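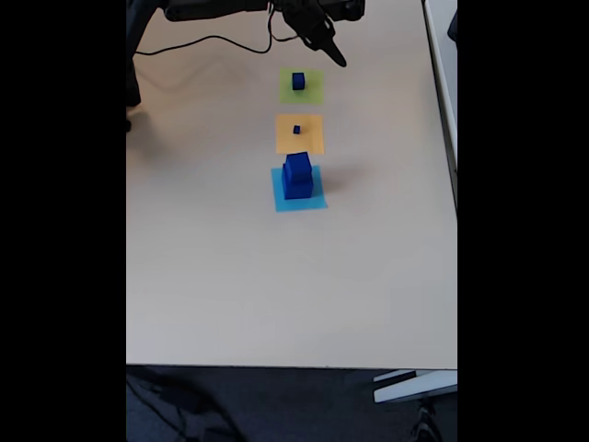

Cubes and Mats: Gallery

Flesavville Block Library
Home | Borrow | Gallery | Repairs | Hours

Photos and captions by Giang Tăng

The block library lends building sets to households and classrooms in Flesavville and Ulholm. There are 239 sets on the shelves. Most of them are mixed colors. This page is for the single-color cubes and the square mats that go out with them, which get more questions than anything else we lend.

The cubes come in graded sizes. The mats mark places on a table. A basic layout is a few mats in a line with a cube or a stack on each. Children use them for moving games, size sorting, and copying a pattern from a card. Captions are in the order the layouts appear in the card booklet. Click a caption to open the larger view.

1. Three mats in a column
Green, orange, and light blue mats with dark blue cubes. The cube on the orange mat is much smaller than the one on the green mat, and the light blue mat holds a stack of two with the larger cube on the bottom. With all the cubes the same color, size is the only thing to go by.

2. Same mats, stack moved
Card 2 in the booklet. The stack goes from the light blue mat to the green mat one cube at a time, and the order has to come out the same. A larger cube never goes on a smaller one.

3. Row of mats, left to right
The row is easier for younger children who are used to working left to right. The column works better on a narrow table. The cards are printed for the column, so turn them sideways.

4. Red cubes, full range
The red set from Hrubý, lined up from smallest to largest. We had the second smallest replaced in November and it is a slightly different red.

5. Sorting tray
Comes with every cube set. Put the cubes back by size before you return them. The outline in each compartment shows which one goes there.

6. Mats, stacked for storage
Flornedeck mats in all the colors we lend. They store flat. Please don't roll them, as the corners curl and the cubes sit crooked afterward.

7. Pale orange and pink mats together
These two get mixed up in the evening under the reading room lamps. If you need both in one layout, put a different color between them.

8. Yellow cubes on a green mat
A classroom in Ulholm asked for the brightest combination we had. Yellow on green was their pick. Dark blue on any of the light mats is also easy to see from the back of a room.

9. Four-high stack
As tall as the booklet goes. The top cube is the smallest in the set. Line up the front faces first, then check from the side.

10. Pattern cards
The cards show each layout from straight above, so a stack looks like a square inside a square. Go over this with the children before starting. Several families have brought cards back and told us they were misprinted.

11. The big box
98 cubes in one box, all colors, for schools only. It needs two people to carry it down the steps. Reserve it at least a week ahead.

12. Angled mats
A mat set a little crooked to the table edge, used on the harder cards. The cube is supposed to line up with the mat and not with the table.

13. Return shelf
Sets that have come back and are waiting to be checked. Everything is counted before it goes out again. Across the whole library that is some 3000 pieces, and the smallest cubes are the ones that go missing.

14. Spare parts drawer
Odd cubes with no set. If yours is short one, look in here before filling out a form. Blue and red are usually in stock. Yellow is not.

15. Small table by the window
You can try a set at this table before borrowing it. Mornings are quieter. The light comes in from one side, and the shadows can make a short stack look taller than it is on the card.

Borrowing notes

Cube sets go out with three mats and one booklet. Extra mats are lent separately. The smallest cube is too small for children who still put things in their mouths, and we will take it out of the set at the desk if you ask.

Wipe the mats with a damp cloth and let them dry flat. The cubes can be wiped too, but should not be soaked.

If you have a layout that isn't in the booklet, draw it from above on a sheet of paper and leave it at the desk. Write the mat colors next to the squares. Two of the current cards were sent in by borrowers.

Previous gallery: Arches and Ramps
Next gallery: Long Planks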